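A Day Out With My Dividends: the Medrano Shareholder Visit

05/05/2020
By Wajid Satti
6 min read

I have owned 300 shares in Medrano for long enough to have stopped telling people how I chose them. The company makes nothing itself. It holds a big slice of Peltora, a smaller slice of Ikik, a few office buildings and a pile of cash, and it sits on top of them in Clerkumska like a hen. Last July it invited its private shareholders to come and look round, and I went.

I have been meaning to write it up ever since. The notes were in a coat pocket. Being stuck at home has done wonders for my coat pockets.

Clerkumska is a long way from anywhere with a decent train. I changed twice, the second time at a station with one bench, and shared the bench with a retired couple who were plainly going to the same place, as the man was reading the annual report with a ruler. He had bought in before the Ikik deal and wanted me to know it. His wife had brought sandwiches in case the lunch was a disappointment, which I thought showed a sound grasp of how holding companies treat their owners.

We got a badge, a pen and a copy of the accounts. The badge gave your name and nothing else, so the man with ten shares and the woman from the pension fund had to be polite to each other until one of them let it slip. The pen had given up by the second session.

The morning was talks. Iraís Cárdenas took us through the figures, and she was good, in the way a dentist can be good. The shares stood at 851 pence that morning. The company put the value of what it owned at 1037 pence a share. Anyone who has ever held one of these things knows the gap, and knows that it's the only thing anyone in the room wants to discuss. If you could buy the lot, sell the pieces and go home, you'd be better off by a bit under a fifth of what the stuff is worth. You can't, of course. The founding family has more than half the votes and likes it in there.

She gave the usual reasons for the discount. Head office costs money. There would be tax to pay if they ever sold Peltora. Investors like to pick their own shares and don't care to have them picked by a family. All fair. A man near the back asked whether the discount might also have something to do with the directors' pay, and she said that was an interesting question and moved to the next slide.

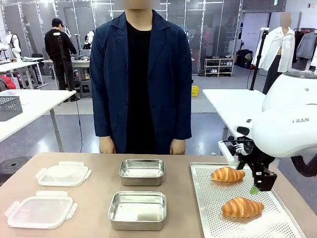
Steel containers and clear lids.

Lunch was fine. The sandwiches stayed in the bag, although I saw them come out again at the station.

Over the coffee I got talking to the pension fund woman, who had been coming to these for years. Her view was that the discount is a weather forecast: it tells you how people feel, and they feel it for reasons that have very little to do with the buildings. She'd seen it nearly vanish once, in a good year, when everybody decided the family were geniuses. She sold then. She bought back when they had become idiots again. Same family, same buildings, and I believe the same carpet.

I should explain the dividend, because it's why most of us were there. Medrano passes on nearly everything it gets from Peltora and keeps what it gets from Ikik, on the grounds that Ikik is still growing and might need it. Whether Ikik has ever asked for it is less clear. The cash has been building up on the balance sheet for years, earning next to nothing, and each year the report says the board is "alert to opportunities". I asked what sort. I was told the right sort.

The other thing I'd wanted to know was how they value Ikik, which has no share price to look up. The answer takes up two pages of small print in the accounts and one wave of the hand in person. They take the profit, multiply it by something borrowed from similar firms, then knock a bit off because it's hard to sell. If you think the something is too high, then the 1037 shrinks and so does the bargain. A lot of the gap that we'd all spent the morning being cross about may simply be other people doing that sum and getting a lower answer.

I wish I'd worked that out before I bought and didn't have to be taken to Clerkumska to hear it.
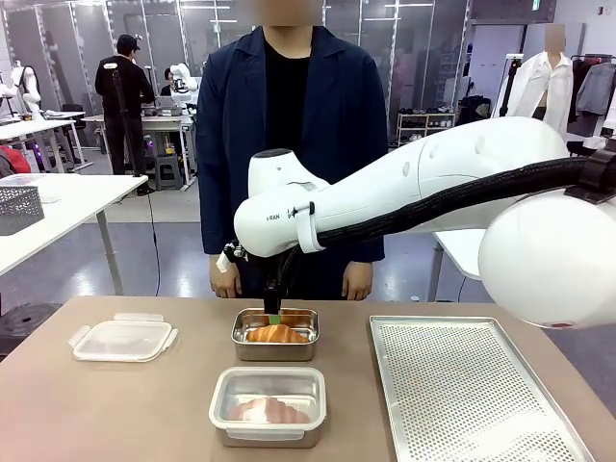 The afternoon was questions, and there the day sagged. Someone wanted a buyback. Someone else wanted a special dividend. A third person wanted to know why the annual report had gone to thinner paper, and got the fullest answer of the three. On buybacks the line was that the board reviews the matter regularly, and I've no doubt it does. I review my loft regularly.

To be fair to them, the chairman stayed until the end and didn't look at his watch where we could see it. He said the family thought in decades. The ruler man said that he was seventy-eight and would be grateful if they could think in something shorter. It got the only applause of the afternoon.

Did I learn anything worth the fare? I came away trusting the Peltora number, half trusting the Ikik number, and thinking the cash ought to be in my account and not theirs. I had expected to either sell the lot or buy more. I did neither. I went home and moved the annual report from the hall table to the shelf.

I gather there won't be a visit this year, for obvious reasons. If they put it online I shall watch it with the sound up and my own sandwiches.

None of this is advice. I've held Medrano through two profit warnings and a rights issue I forgot to reply to, so please do your own sums.

3 comments

ledgerline
You're too kind about the Ikik valuation. The multiple went up the same year the profit went down. Look at the note on unlisted holdings and read it twice.

Maud P.
I was there! The pen still works if you warm it up. I thought Ms Cárdenas handled the pay question better than you make out, she did come back to it after lunch when half the room was queueing for coffee.

tuppence
Does anyone know if they still let you take the dividend as shares? The website sends me round in a circle.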